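Two-armed bench at Kiltar puts a pair of grippers through their paces

There has been a good deal of coming and going at the Kiltar workshop since June, when the team at Vetureck finally got both of its arms bolted to the same table and could begin comparing grippers properly (a job it had been promising its customers for rather a long while!).

The comparison is a homely sort of affair. Each gripper is given 60 tries at every object on the list, with drinks cans, cartons and a little chest of drawers among them, and the same operator stays at the controls for a whole round so that nobody gets an unfair advantage. The short-fingered design from Agbeko has 12 rounds behind it and its rival from Itport has 13, and between them they have filled a log of 3,861 grasps, every one of which somebody has to read through over a cup of tea.

Cans have been the favourite talking point so far, being smooth, round and quite happy to roll away if the fingers close a touch too late.

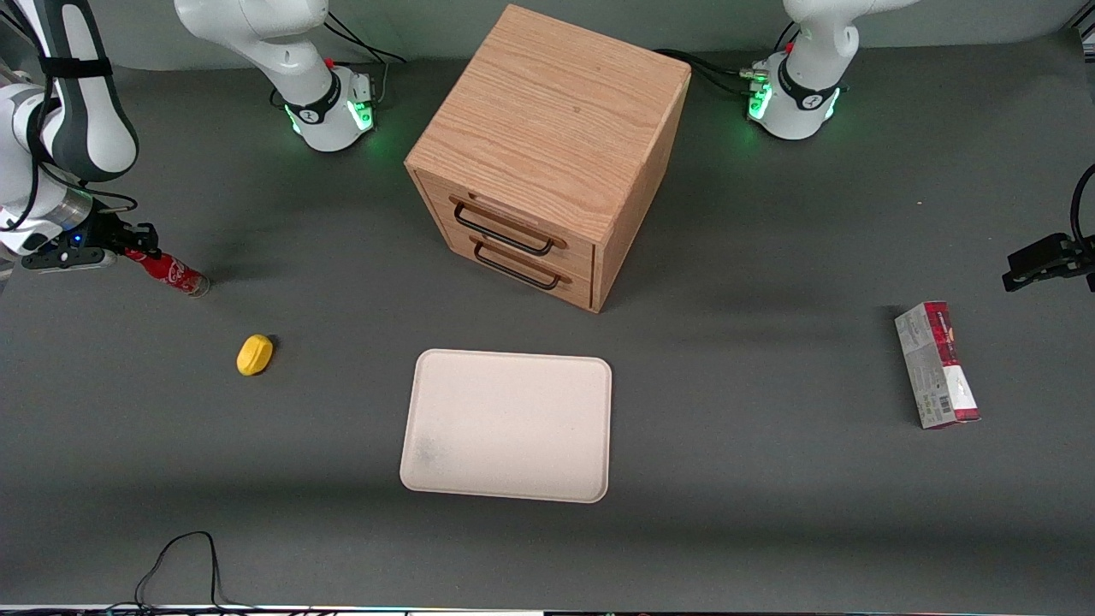
Drawer handles come next on the list, and the team is looking forward to those with a mixture of excitement and mild dread, as a thin wire pull asks for a much finer approach than a can does. Results for both grippers will go up on the Vetureck website once the last round has been checked.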